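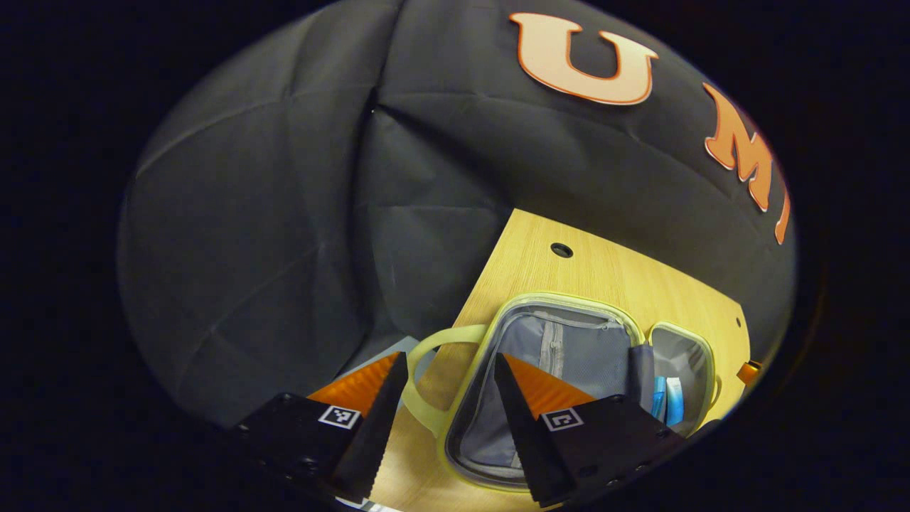 **Gripper and Cell Technician (fixed term)**
Cuvasia Robotics Laboratory, Ustwood site

Applications are invited for the post of technician responsible for the upkeep of the hand-held grippers and the tabletop station at Ustwood. The post begins in June and reports to Divina Mercado, Head of Equipment.

The postholder will:

- inspect the ribbed finger pads before each session and replace those that are worn;
- check the screws on both finger housings and tighten them to the stated torque;
- clean the square markers on the fingers, and renew any that are scratched or lifting;
- repeat the lens calibration after every 200 recordings;
- keep the backdrop and tabletop in order, and lay out items such as zipped bags according to the session sheet;
- record all repairs in the station log.

Applicants should have 2 years' experience of workshop or laboratory maintenance. Knowledge of fisheye lenses is desirable – training will be given where needed.

Hours are 16 per week, worked in the mornings. A short practical test forms part of the interview.

Please send a CV and covering letter to Jagadeesh Poduval, Personnel Office, quoting reference 2974.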